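La guitarra que no ha tocado nadie

En el mercado de segunda mano hay una frase que vale más que cualquier pastilla bobinada a mano: «comprada nueva y guardada en su funda». Quien la escribe espera cobrar un suplemento por no haber hecho nada. Quien la lee, y aquí me incluyo, suele pagarlo.

Llevo desde marzo buscando una Drivenwood Riihimäki, una eléctrica de caja semihueca que se fabricó en una sola tirada de 1,247 unidades. He visto 30 anuncios. En casi todos el dueño jura que apenas la enchufó, y uno se pregunta para qué quería un amplificador de 50 vatios, que también vende, también impecable.
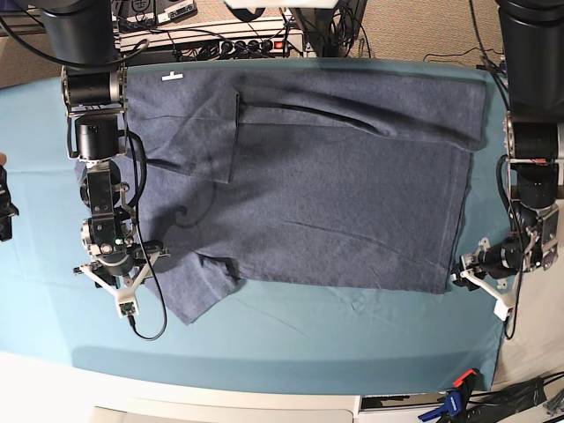 La teoría del coleccionista es sencilla: cada acorde resta. Un traste gastado son tantos euros menos; una muesca en el canto, la ruina. Cinzia Cirillo, que repara instrumentos en un bajo con goteras y excelente café, tiene otra opinión. «Me traen guitarras vírgenes con el mástil torcido como un plátano», me contó. «Han pasado años con las cuerdas tensas en un armario encima del radiador, y el propietario está ofendidísimo con la madera».

Le pregunté si no había encontrado nunca una que hubiera envejecido bien a solas. Se lo pensó. Una, dijo, y la tenía un señor que la tocaba a escondidas.

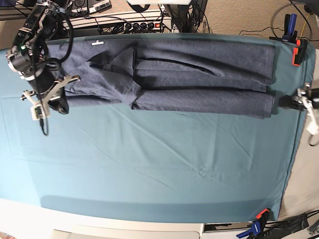
Lectura: 3 minutos

El caso contrario también tiene mercado, por supuesto. Hay quien paga más por una guitarra maltratada de fábrica, con el barniz saltado justo donde apoyaría el antebrazo un músico que no existe. Masaru Aoki vende las dos clases en su tienda, Vilby, y las cuelga en paredes enfrentadas: a la izquierda las intactas, a la derecha las que vienen ya sufridas. Las normales, las que alguien compró, tocó y dejó de tocar, están en el sótano con un 40 % de descuento.

Bajé al sótano. Había una Willness acústica con un surco bajo la boca y una pegatina de un camping. Sonaba como suenan las cosas que se han usado: los graves abiertos, los agudos sin esa rigidez de zapato por estrenar. Puede que fuera sugestión. Los guitarristas oímos mucho con la vista y bastante más con la etiqueta del precio.
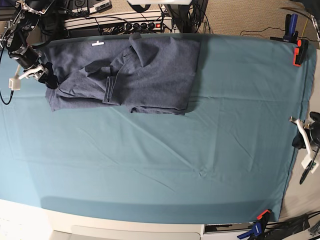

Aoki me dejó tocarla media hora, tiempo suficiente para agotar mi repertorio y su paciencia. Luego me enseñó arriba, con guantes, una Riihimäki de color cereza. Conservaba el plástico del golpeador, con una burbuja de aire en una esquina. Pregunté si podía probarla.

—Poder, puede —dijo—. Pero entonces ya estaría tocada.

Le pregunté a qué suena. No lo sabía. El dueño anterior tampoco había sabido decírselo, aunque le entregó el certificado en una carpeta aparte, planchado. 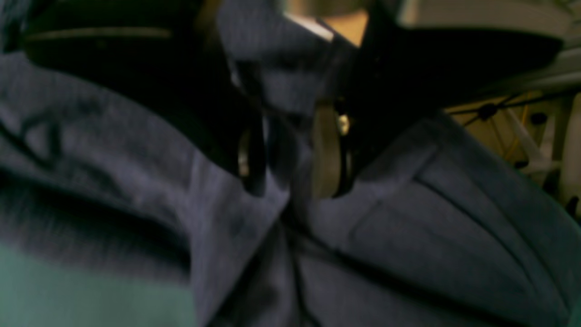

Itsuki Nakajima

Volví a casa con la Willness. Le cambié las cuerdas, le bajé un poco la cejuela y despegué media pegatina antes de arrepentirme, de modo que ahora anuncia un «cam». El primer domingo se me cayó el afinador encima y le hizo una marca junto al puente.

Según la tabla de Aoki, eso la deprecia. Según la de la pared derecha, acabo de revalorizarla. Le he escrito para que me lo aclare y me ha contestado que depende de quién fuera el afinador.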